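Mar 25, 2024

Batch 4 of the walnut ink is the best one yet! I strained it through muslin after 42 hours of soaking and the brown is so rich on the Idetti paper – hardly any feathering, even on the long downstrokes. Brayan wants to try it on the Sotelo sheets next, which drink up everything, so we'll see.

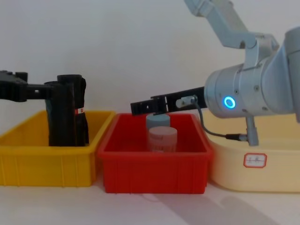
Gum arabic went in at 40 drops to the jar. I think that's a touch too much for the fine nib (it skipped on the hairlines) but lovely with a brush. Jahangir has more green husks promised for June and I can't wait.

To do: tape a swatch in the south window, label the jars properly, ask Brayan where the clove oil went.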